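Ramomby Spare Room Inventory

Hi! I started this list when I moved my sewing and mending stuff out of the Prelleo closet and lost track of 67 things in one weekend. One row per item, one file per bin. Tharindu Gazi fixed my column names — thank you!

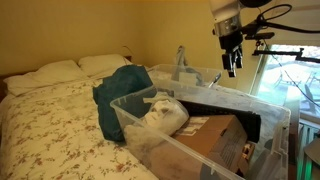 Bin names come first in every row, then the item, then where it ended up. I sort on the bed, so "bed" is a real value in the location column. Clear bins are great for this (you can spot a cardboard box through all the other stuff), but I still write down anything wrapped in plastic, as I forget what's inside by November.

Last edit: Sun 8 May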